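Folding section and the new setup, how is everyone finding it?

marrowfat_jo
Long post, sorry, put the kettle on. I've been at the Jandutell laundry since July, on folding, and most of my shift now is spent with the grippers instead of my bare hands. You squeeze, the jaws close, and every fold you do is saved so the Plika system can learn from it. I was dreading it and I've rather come round! My wrists ache less than they did on towels, and the dark cotton things are quite pleasant once you've smoothed them out.

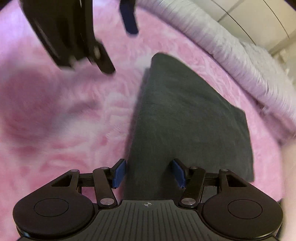
What I do miss is the chatter. On the old tables you could natter all day, and now we're all concentrating so hard on getting a corner in the jaws. We used to get through 300 pieces between us before lunch and I'd hardly notice.

sudsy_bill
Glad you're happy, Jo, but I can't be as cheerful. We're teaching the thing that will have our jobs. Sudard did the same at their place and the folding team went from 34 to 17.

tuppenny
Bill, my sister-in-law was at Sudard and a good few of those moved over to pressing and deliveries, on the same money. I'm not saying it was handled kindly (it wasn't), only that they weren't all shown the door.

sudsy_bill
Moved to deliveries at my age, with my knees? No thank you.

marrowfat_jo
I do take the point, love. I asked our supervisor straight out and got a lot of waffle. But have you tried getting hold of a thick seam with those jaws? It'll be a while before any machine does that without one of us.
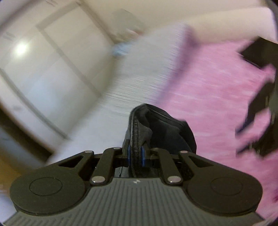 Black fabric in the jaws, pinched at the seam.

tuppenny
Seams are a pig. Go in slower and take a bit more cloth than you think you need. Took me some 10 shifts to get the feel of it.

sudsy_bill
Fair tip, that. I still want it in writing what happens to us afterwards.

Recent threads
Ponce steam press, anyone used one?
Night shift allowance, what do you get?
Best shoes for standing all day
Plika training days: are they paid?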